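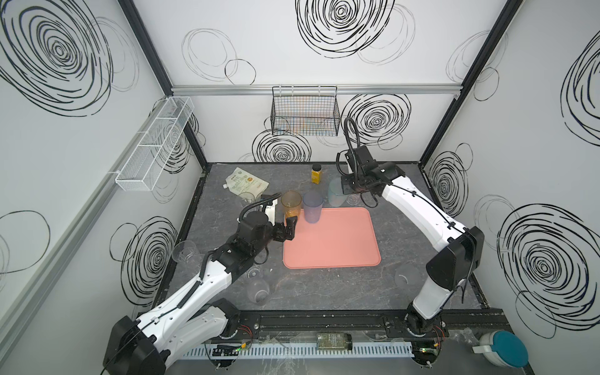 Kyrylo Maksymiv objects that offset paging is fine as long as the table is small, and that most tables are small. I agree with the first half. Start the talk from his objection and put the query on the screen before answering it.

Slide 2 – The query

SELECT ... ORDER BY created_at LIMIT 200 OFFSET n. Read it aloud. Ask the room what the database does with the first n rows. Wait for an answer. It reads them, sorts them if there is no index, and throws them away. Cost grows with n, so the last page is the most expensive one.

Slide 3 – The Ornix export

The export job on Ornix pulled the order table in pages of 200. Early pages came back in 17 ms. By the end of the run each page was taking longer than the network timeout, and the client retried, which doubled the load. Don't spend time on the retry logic here. It comes back on slide 7.

Slide 4 – Missing and repeated rows

Draw this one by hand. Page one is read. A row that sorts into page one is deleted. Everything moves up by one, and the first row of page two is now the last row of page one. The client never sees it. An insert gives the opposite fault, a row seen twice. Nemley had 112 duplicate invoices from this before anyone looked at the paging code.

Slide 5 – Keyset paging

Replace the offset with a condition on the last row seen:

WHERE (created_at, id) > (:last_created, :last_id)
ORDER BY created_at, id LIMIT 200

Point out the id. Without it, rows that share a timestamp can be skipped at a page boundary. The index has to cover both columns in the same order. Show the plan with the index and the plan without – the second is a full sort.

Slide 6 – What you lose

No jump to an arbitrary page. Total page count needs a separate query. Changing the sort order in the middle of a run makes the saved position meaningless. If created_at can be null, the row comparison returns null and the row drops out. Declare the column NOT NULL or pick another key.

Slide 7 – Retries

A keyset request can be sent again safely, as the position travels with it. Nigel Sowerby's version for Ryu packs both values into one opaque token and signs it. Mention the signature only if there is time.

Likely questions

Cursors held open on the server: fine for one batch job, bad for a web API with idle clients.
Descending order: flip the comparison and both sort directions. Mixed directions need the condition written out with OR.

Leave slide 5 up during questions.

We use cookies to remember your settings. Accept | Decline

© Nunlow Talks | Contact | Back to top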